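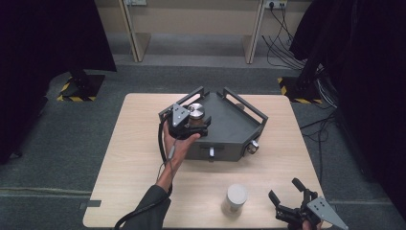 **Figure 5.1** A lidded container on top of a metal box, with a white cylindrical vessel on the table in front.

# Chapter 5: Clearing and Setting a Work Table

Most of the time lost at a work table goes on looking for things and moving them out of the way. A small table fills up quickly, and the tops of boxes and cabinets soon become shelves. In Figure 5.1 one container has its place on the box and the white vessel stands on the table itself, where there is still bare surface on the near side.

This chapter deals with the placing of small containers: jars, cups, tins and anything else with a lid. It is in 2 parts. The first covers lifting and setting down, including how to hold a container by its sides so that the lid is left alone. The second covers the layout of the table as a whole.

Dzifa Sulemana's notes from the Vilham workshop are used in both parts. Her full table plan is on page 344.

Before you start, you will need:

- a table you can reach across without leaning
- a raised surface, such as a box or low shelf
- 2 containers, one with a lid

## 5.1 Lifting and setting down

Begin with the lidded container. Check that the lid is closed, then take hold below it.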